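Handout 4: Fingers, Pads and Cable Runs
Home-Built Arms, evening course at the Tumar shared workshop 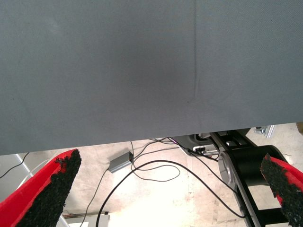
Okay, so last session we got everybody's base bolted down and talking to the controller, and I promised this one would be about grip. A printed finger all by itself is a pretty hopeless thing for picking stuff up. The plastic is hard and slick, the contact patch is tiny, and anything round shoots out sideways like a bar of soap. So we line the inside face with something grippy, and I'm a big fan of the coarse stuff. The black pads on these red fingers are a good one to copy: rough, granular, and pretty ragged along the top edge where it clumps out past the red. I don't bother trimming that edge on mine. If you like things neat, go ahead, but trim it before you glue and never after (ask me about my thumb).

Ritu Grewal asked whether a smooth silicone pad wouldn't be better, and my answer is sometimes! Silicone is lovely on glass and on anything shiny and clean. It's miserable once it picks up dust, and our floor makes plenty of dust. Coarse pads keep working when they're dirty. They do chew up soft things, so if your project is sorting paper or handling fruit, come see me and we'll cut you a pair of the smooth ones.

Cutting and gluing the pads

Print your fingers first and let them sit overnight. Then:

- Scuff the inner face with 300 grit until it goes dull all over. Shiny spots are where it's going to peel.
- Wipe it down with alcohol and keep your fingertips off it afterward.
- Cut the pad a bit long at the tip end. You want it to reach the tip, otherwise the bare plastic touches first and you've gained nothing.
- Thin coat of contact cement on both faces. Wait till it's tacky. Everybody rushes this, me included.
- Press, clamp between two scraps of wood, and leave it alone until next session.

Please do both fingers of a pair from the same sheet. Hemant Semwal mixed two batches in August and had one finger noticeably grabbier than the other, and the arm kept twisting every block it picked up. Took us a whole evening to figure out. We'd blamed the servo, the bracket and the code, in that order.

Setting the opening

Your fingers have a wide-open position and a closed position, and you get to pick both in the config file. Start with the gap wide. Wider than you think you need! It's much easier to narrow it down later than to explain to the arm why it keeps knocking over the thing it's reaching for. If you've got a camera at the wrist, check that you can see both tips in the view when they're fully open. A tip you can't see is a tip you'll end up jamming into the table.

For the closed position, put a scrap of cardboard between the pads and step the servo in one notch at a time. Stop when the cardboard resists a gentle pull. Then back off one notch and save that. The Kozma servos in your kit will happily keep pushing past that point, and they get hot doing it. If you smell anything, pull the plug first and think second.

The pad thickness changes your numbers, by the way. Anybody who calibrated with bare fingers last time has to do it again. Sorry. I should've put this handout before that one, and next round I will.

Cables, my favorite rant

Look at the floor near your own base right now. I'll wait. Most of us build the arm carefully and then let the wiring go wherever it falls, in big loose loops across the concrete with a little gray box sitting in the middle of it all. I've done it, you've done it. It works fine right up until the arm swings low and a finger hooks a loop.

What I'd like you to do this session:

- Unplug power before you move anything. Every time.
- Find the one cable that crosses in front of your base and send it around the back.
- Leave slack at every joint that moves. Swing the joint by hand through its full travel and watch the cable the whole way, and if it goes tight anywhere, give it more.
- Tie the slack to the frame with hook-and-loop. Please don't use zip ties yet, you'll be cutting them off again in two weeks.
- Label both ends. Masking tape is fine.
- Get any power supply up off the floor if you can. The shelf under the bench has 28 screw holes in it from earlier groups, so use one that's already there.

Lajos Illés has a nice trick where he runs the arm through its longest reach at the slowest speed with a finger on the stop button, just looking for snags. I've stolen it and it's now an official part of the checkout. Do it three times, and do it again any time you've touched the wiring.

Checkout before you leave

Show me or Seema Rajput these things and we'll initial your sheet:

Both pads stuck down flat, with no lifting at the corners.
Fingers meet evenly along the pad, top to bottom.
Cardboard test passes.
Slow sweep done with no snags.
Stop button works. We're going to press it, so be ready!

Homework

Pick nine objects from around your house, nothing breakable and nothing the cat loves. Try each one with your finished fingers and write down which ones slip, and whether they slip straight down or rotate out. Those are two different problems and we'll fix them in different ways. Bring the worst one with you. Ankit Rathore's worst one last time was a wet potato, and I'd still like a rematch.

If you're on the Helix controller, load the new config before you start, the old one has the open and closed values swapped. Folks with the Arkow board can skip that part. Spare pad sheet is in the drawer under the drill press. Take what you need for one pair and write your name on the list so I know when to cut more.

We use cookies to remember your preferences and see which pages get read. Accept all | Manage settings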